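Kuruc Animated Film Collector Binder

Product number 523
Manufacturer: Flirlow
Page updated Jun 9, 2026

The Kuruc Binder is a storage album for collectors of animated film memorabilia. It holds lobby cards, theme park maps, ticket stubs, postcards and trading cards in a single volume, and it is supplied with the page inserts needed to begin a collection on the day it arrives. The binder is intended for home use and for display at fan club meetings and conventions.

Contents of the set

Each set contains one binder with a padded cover, 26 clear page inserts, a sheet of blank index labels and a printed guide to arranging a collection by film, by character or by year of release. The inserts are free of PVC and open at the top. Pocket layouts are mixed, so that small items such as stubs and pins on backing cards may be kept next to full-page prints from the same film.

The binder accepts up to 80 inserts in total. Additional inserts are sold in packs under the name Istix Pages and are available in single-pocket, four-pocket and nine-pocket layouts. Istix Pages fit all Flirlow binders made with the three-ring mechanism. They do not fit the older post-bound albums.

Care and storage

The binder should be stored upright on a shelf, away from direct sunlight and sources of heat. Printed inks on older park maps and souvenir programs are likely to fade under strong light, and owners are advised to keep the cover closed when the binder is not in use. Items should be inserted with clean, dry hands. Folded maps should be opened flat for a day before they are placed in a pocket.
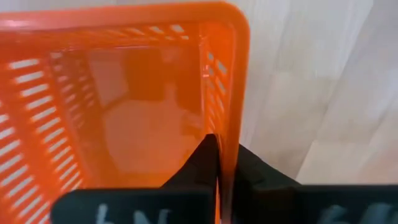 The cover may be wiped with a soft cloth lightly dampened with water. Cleaning sprays, alcohol and furniture polish must not be used on the cover or on the inserts. Enamel pins should be stored with their backs attached and should not be placed in pockets that face a paper item.

Changes to the current version

The version now on sale replaces the one offered until May. The spine has been widened, the ring mechanism has been moved to the back cover, and the label window has been enlarged to take longer film titles. Inserts from the previous version remain compatible.

Ordering and delivery

Orders are shipped from the Vastosham warehouse within 2 business days. Customers who require several binders for a club or a school library should use the group order form, which allows a single invoice and delivery to one address. Cover colors are midnight blue, cream and dark red. A color cannot be changed once an order has been packed.

Returns and warranty

Unused sets may be returned within the period stated on the packing slip, provided that all inserts are included. The ring mechanism is covered by the standard Flirlow warranty against faults in manufacture. The warranty does not extend to items stored in the binder, and collectors who own pieces of high value may wish to arrange separate insurance.

Films, characters and park materials mentioned in the printed guide remain the property of their respective owners. The Kuruc Binder is not a licensed studio product, and no memorabilia is included in the set.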